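Clorley Playroom: Frequently Asked Questions

Clorley is an indoor playroom and cafe for children under eight and the adults who come with them. These are the things people ask us most by phone and at the desk. If your question is missing, call us any time after 9:30 a.m.

Do I need to book?

Mornings before noon are booking only. Afternoons are first come, first served, though you can still book if you want to be sure of a place. Bookings open two weeks ahead and can be moved once at no charge up to the evening before.

How many people do you let in?

The limit is 105, adults and children together. When we reach it, the desk takes your phone number and texts you when a place opens up. You don't have to wait in the lobby.

How long is a session?

Two hours from your start time. If you arrive late the session still ends at the booked time. In August we run shorter sessions of 90 minutes so that more families can get in.

What ages is it for?

From crawling to the eighth birthday. Babies who aren't crawling yet come in free with a paying brother or sister. The climbing room has a height limit, marked on the wall by the gate, and the staff there will check if they aren't sure. Older siblings are welcome in the cafe but can't use the play areas, even for a few minutes.

Can I drop my child off and come back?

No. Each child needs an adult in the building for the whole session. One adult can bring up to 3 children. Groups with more than that need a second adult at check-in.

Are socks required?

Yes, for adults too. We sell plain ones at the desk in most sizes. Grip socks are allowed everywhere except the big slide, where they catch.

What is in the pretend play room?

A shop counter, a play kitchen, dress-up clothes and a small post office. Toys are swapped between the shelves and the storeroom every month or so, and a child's favorite may be missing on the day you visit. Ask at the desk and we will look for it if we have time.

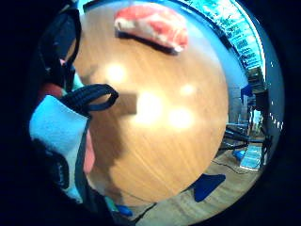

How often are the toys cleaned?

Hard toys are wiped down at the end of every day. Soft toys go through the wash once a week, and anything that has been in a child's mouth goes straight into the yellow bin by the door and isn't used again until it has been washed. If you notice something that needs to go in the bin, please put it there or hand it to a member of staff.

Can we bring toys from home?

A comfort toy or blanket is fine. Please leave everything else in the car. We can't sort out whose truck is whose at closing time, and we don't replace lost items.

Can we bring our own food?

Baby food, formula and milk are fine anywhere in the cafe. Other food from outside is only allowed for children with an allergy or a special diet. Tell the desk when you arrive and they'll give you a table card. No food goes past the cafe rail.

What does the cafe serve?

Sandwiches, soup, fruit, toast and one hot dish a day. Bread comes from the Najjar bakery. The kitchen closes 30 minutes before the playroom does. We use milk, eggs, wheat and sesame in the kitchen and can't promise that any dish is free of them. We don't use nuts.

Do you host birthday parties?

Yes, in the back room, for up to 16 children. The price is $192 and covers the room, two hours of play, juice and a plain snack plate. Bring your own cake. Candles are allowed, sparklers are not. Şükran Duman handles all party bookings and is in most mornings.

Is there parking?

We share the lot behind the building with Gimideck. There are 34 spaces and none are reserved for us apart from the two accessible ones by the ramp. The street in front is metered until 6 p.m. The number 8 bus stops across the road, outside Zerari.

Are strollers allowed inside?

Leave them in the stroller bay to the right of the entrance. Wheelchairs and medical strollers can go anywhere in the building. The bay isn't locked, so take your bag with you.

Do you have quiet sessions?

Once a week, early in the day, with the music off, the lights lower and half the usual number of places. Kojo Gbeho runs these and is happy to talk with you beforehand about what your child needs. They cost the same as a regular session.

I left something behind. What now?

Lost property stays in the basket under the desk for four weeks. Coats and shoes not claimed by then go to the clothing bank. Water bottles are thrown out at the end of each week.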